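3.2 Steaming protocol

Wheat buns were prepared from a single lot of flour supplied by the Pimholm mill in May. Dough was mixed for 7 minutes, divided by hand and proofed under a damp cloth until the surface sprang back slowly when pressed. Each piece had a target mass of 100 g before proofing. Pieces that tore during shaping were discarded and replaced from the same batch.

Buns were steamed in covered pots over boiling water. The water was brought to a full boil before loading, and the lid stayed closed for the whole run. Earlier work at the Molefe kitchen used woven trays, which took up water and made the mass balance hard to close. We used metal inserts throughout - a perforated steel plate of the general type shown in Figure 2 - and wiped them down between runs. Condensate on the lid was collected on a weighed cloth and added to the water account.

Figure 2. Perforated steamer plate in a stainless steel pot. 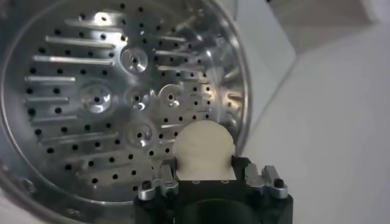 3.3 Moisture and texture measurements

In total, 253 buns were measured. Crumb samples were taken from the center and from just under the skin, sealed at once, and dried to constant mass. Moisture is given on a wet basis. Firmness was measured on the Drakitum press with a flat probe, using the peak force of the first compression. Buns with large internal voids were kept in the moisture set but left out of the firmness set, as the probe reading dropped sharply over a void. Skin samples were more variable than center samples in all batches, and the two are reported separately in Section 4.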